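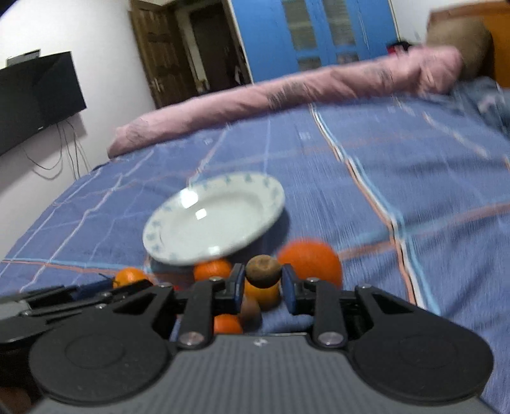

How to record fruit-and-plate demonstrations on a bed (and why I quit doing everything on the bench)

Last updated 10 April 2020

I've had enough emails about the soft surface recordings that I'm finally writing the whole procedure down in one place. If you already have a hand-held gripper with a camera on it and you've done a few sessions on a table, you can do this today with a bed, a plate and whatever is in the fruit bowl. If you haven't used a gripper before, do an hour on a table first. A bed is a mean place to learn!

Quick background. I was training a small imitation network, the kind that looks at the wrist camera picture and guesses the next motion and how far to open the fingers. All my training data came from one bench, with one gray mat and one lamp. On the bench it was great and I was pretty pleased with myself. Then I moved the plate and the fruit to a bed and ran 60 trials, and it got the fruit onto the plate in two of them. Two! Most of the time it came down too far, pushed the fruit into the bedding, and closed on a fold of cloth.

So I went and recorded people doing the same job on beds, in ordinary rooms, and retrained on a mix. That model got past half on the same 60 starting layouts. Still plenty to fix, but it stopped grabbing the bedding nearly every time, and that had been driving me up the wall.

What you need

A hand-held gripper with the camera mounted on it, looking out past the fingers. The fingertips should show up in the view whether they're open or closed. I like fingers in a strong color (blue, for me) because the script that reads the opening width from the video has an easier time finding them. If your bedspread is also blue, like one of ours, read the bit about color further down.

A plate. Plain or patterned, either is fine, and get a few different ones if you can. Glossy white ones throw back bright spots from the lights and you want some of that in your data.

Fruit in more than one size. I use oranges, mandarins and kiwis. The kiwis matter more than you'd think. They're fuzzy, they're brown, they go nearly black in a shadow, and a model raised on oranges will ignore them completely.

A bed that's been made, more or less. Please don't iron anything.

Something to log with. I use Stillo, our little recording program, and everything below uses its folder names, but any tool that saves the video and a timestamp per picture will do.

Step 1: Leave the room alone

My first instinct was to tidy. I took the pillows off, pulled the quilt down, shut the doors. Bad idea! The network then learned what a tidy bed looks like, and you can guess how it did on any other kind. Leave the pillow and the rolled-up quilt where they are. Leave the TV on the wall with its cables hanging. An open door with a dark room behind it is great, since that's a big patch of black that will wreck your auto exposure if you let it.

Which brings me to exposure. Lock it. Point the gripper at the plate, let the camera settle, lock it there, and don't touch it again until you change rooms.

Step 2: Set the plate down badly

A plate on a mattress tips. Let it. Press a dent in the bedspread with your fist and put the plate half on the dent so the rim leans toward you in one take and away from you in the next. I try for a new tilt every five takes. When I only had flat plates in the data, the model always released at the same height and the fruit would hit a raised rim and roll off.

Step 3: Pile the fruit

Put the fruit close together, next to the plate, with some pieces touching. Rest one piece on another if it'll stay, a kiwi on a small mandarin for instance, since that's the layout that fails the most and you want lots of it. Tuck one down where your own gripper will shade it. Mix up the sizes so the biggest orange is sometimes in the way and sometimes off to the side.

Then leave the pile alone between takes. When you lift a piece off a soft surface the rest may roll into the hollow it leaves, and that's a layout you'd never think to make by hand. I used to reset everything after each pick. I lost a whole October's worth of useful messes that way.

Step 4: The pick itself

Start with the gripper back and up, so the plate and all the fruit are in view. Hold still for a breath. Then:

Open the fingers wide before you move in. Wider than you need.

Come in at a slant if you can see the side of the fruit, straight down if you can't.

Stop when the fingertips are a little below the middle of the fruit. Don't go down until you feel the bed! This is the one habit everybody brings over from the table, where touching the surface is harmless and kind of reassuring. On a bed the surface gives, the fruit sinks with it, and you end up chasing it.

Close slowly. Lift straight up for a hand's width before you head for the plate.

Over the plate, lower until the fruit is nearly touching, then open. No dropping.

Back out the way you came, and hold still for another breath.

Those two still moments are how the trimming script finds the start and end of a take. If you skip them you'll be cutting video by hand, and I've done that, and I wouldn't wish it on you.

Step 5: Two grippers, if you've got them

You can record this with one gripper. With a pair it's nicer, as one can steady the plate or keep a mandarin from rolling while the other picks. Keep the idle one where it's partly in view of the other camera now and then, coming in from the side. If it's never visible in training, the model gets very confused the first time it shows up. Ruth Tello on our end found this one. She spent a day looking for a bug in the hand-eye math and the trouble was simply a black arm at the edge of the picture that the network had never met.

Sync the two with a clap at the start of every session: close both grippers in view of each other three times. Stillo looks for that pattern. If yours doesn't, a flashlight blink works.

Step 6: Throw a lot of it away

We recorded 1,837 takes and kept 708. That sounds wasteful and maybe it is, but I tried training on all of it and the result was worse, mostly from clips where the camera lost track of its own position. Fast swings toward the head of the bed were the worst for that. The quilt and pillow smear, there's nothing sharp to lock onto, and the path drifts. I toss a take if:

the position track jumps anywhere between the two still moments,

the fingers are hidden for more than a second,

the person's hand got in and helped,

or the fruit was dropped and picked up again. I keep those last ones in a separate folder called second_try, and I'd love to use them for something someday.

I don't toss a take for being ugly. If the grasp was crooked and the fruit made it to the plate, it stays.

A word on color

Striped and checked bedspreads turned out to be a gift for tracking. All those crossing lines give the position software lots of corners to hang on to, much better than plain sheets, where I lost nearly every other take. They cause one headache, though. With blue fingers over a blue check, my width reader sometimes picked a square of cloth as a fingertip. I fixed it by only searching the part of the picture where the linkage can put the fingers, plus a check that the two sides move together. If you're lazy (I was, for a while) you can put a dot of bright tape on each finger, but then you need the tape on the robot too, in the same place, forever.

Training notes

I mix bench and bed takes half and half in each batch, even though I have far more bench data. Letting it sample freely buried the bed takes. Random crops helped a bit. Changing brightness helped more, I'm guessing from all that plate glare. Color shifts hurt, which makes sense when orange versus brown is a lot of what tells the fruits apart.

The training code is our Wistska branch with nothing clever added. Turn off the table height setting before you start! It's on by default, it clamps the lowest point of the path, and it'll quietly ruin a bed run. Set surface_clamp to none in the config file, and check the log for the line that says it was read.

Things I haven't sorted out

Leafy mandarins. If there's a bit of leaf or stem on top, the model tends to aim at the leaf. More takes might fix it.

Plates with fruit already on them. Nearly all my takes start with an empty plate, so after the third or fourth piece it gets nervous and hovers. I've begun recording from a half-full plate and I'll add those to the folder when they're trimmed.

Couches. I tried one afternoon on a couch and the fruit went straight down between the cushions. If you've had better luck, send me your layout, and please say how firm the cushions are.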